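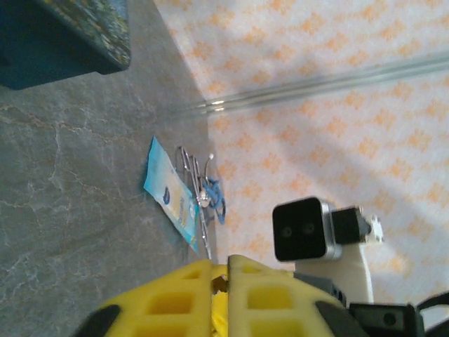

Product Review: Wendalmont Ceramic Ionic Hair Dryer

Wendalmont supplies dryers, clippers and wax warmers to the salon trade. The ceramic ionic model was reviewed at Gisero, a hair and skin studio with five styling chairs, where it replaced an older Nerkia unit. Testing began in September and covered daily use on fine, thick and color-treated hair.

Handling and noise

The dryer is well balanced, with most of its weight above the grip. Stylists with smaller hands were able to reach the cool-shot button without shifting position. The sound is lower in pitch than that of the Nerkia, and clients could be heard easily at the medium setting. At the highest setting, conversation becomes difficult.

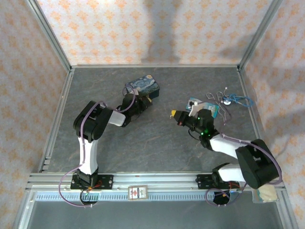

Drying performance

There are three heat settings and two speeds. Medium heat was sufficient for most blowouts, and the narrow nozzle gave a smooth finish on shoulder-length hair. The diffuser performed less well – its prongs are short, and thick curls required extra sectioning. The nozzle locks firmly in place, but it becomes hot enough that it should be left to cool before it is changed.

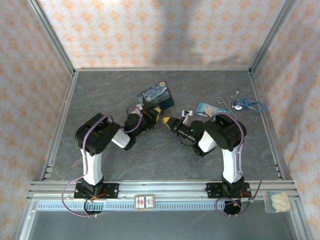 Is the dryer suitable for home use?
It may be used at home, although the long cord and the size of the body are better suited to a salon station. Buyers with limited storage should consider the folding model.

Maintenance and warranty

The rear filter twists off and can be cleaned with a soft brush. Wendalmont recommends cleaning after every 70 hours of use. Studios with heavy use of hairspray will need to do so more often. The warranty covers the motor and cord, but excludes attachments. Replacement filters must be ordered directly from the manufacturer.

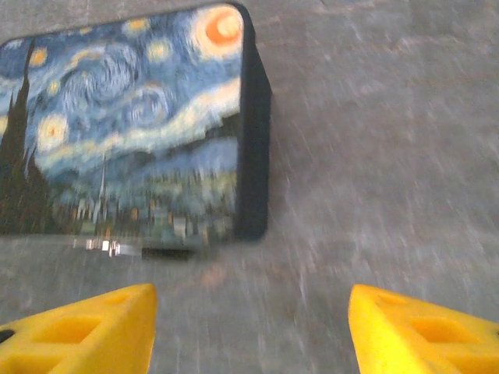

Woldemariam wrote in response that the filter ring on her own unit had loosened within a season, and that the replacement fitted more tightly than the original.

The ring on the review unit remains secure. Rating: 4 out of 5. Recommended for salons, with reservations regarding the diffuser.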